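Pretness Home Laundry Guide
Section 2: Washing and drying knitwear
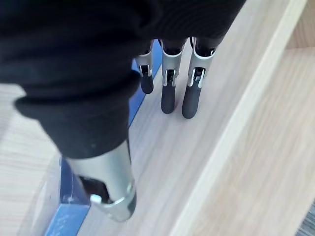
Words by Brayden Campbell
Filed under: Wool, knits and delicates

Applies to the Menon washing machine, all models with the Knit programme. If your machine has no Knit programme, use the hand-wash method in Section 3.

Before you start

Read the care label on the garment. If it shows a crossed-out tub, do not put it in the machine. Dark knits should be washed apart from light ones for the first few washes, as some dye will come out.

Washing

1. Empty any pockets. Fasten buttons and zips.
2. Unroll cuffs and collars and turn the garment inside out. Thick ribbing left folded will come out with soap trapped in it.
3. Put the garment in a mesh bag. Use one bag for each jumper.
4. Load the drum no more than half full.
5. Pour Plivel wool liquid into the middle drawer, up to the lower line. Do not use powder.
6. Turn the dial to Knit. The display shows code 2342 for a moment while the door locks, then the time left.
7. Press Start.

Note: The Knit programme spins slowly and the garment will come out heavier than you may be used to. Do not run a second spin.

Note: Fabric softener is not needed. If you do use it, put it in the right-hand drawer and stay below the mark.

Caution: Do not change the programme once water has entered the drum. A sudden change in temperature can shrink wool.

Drying

1. Lift the garment out with both hands underneath it. Do not pull it out by a sleeve.
2. Lay it on a dry towel, roll the towel up and press along its length. Do not wring.
3. Move the garment to a flat rack or a second towel. Ease the body and sleeves back to their normal length and square up the hem.
4. Turn it over once the top side feels dry.

Keep the rack out of direct sun and at least 100 cm from any heater. In a cold room in December a heavy jumper may need two days or more.

Caution: Never hang a wet knit from a hanger or a peg. The shoulders will stretch and will not go back.

Bobbling

Small bobbles under the arms and along the sleeves are normal on new wool. Wait until the garment is fully dry, lay it flat and draw a Huvemance comb over the surface in one direction. Go lightly over seams and ribbed edges.

Storing

Fold knits and keep them in a drawer or a cotton bag. Replacement mesh bags are listed under part number 108 at the back of this guide.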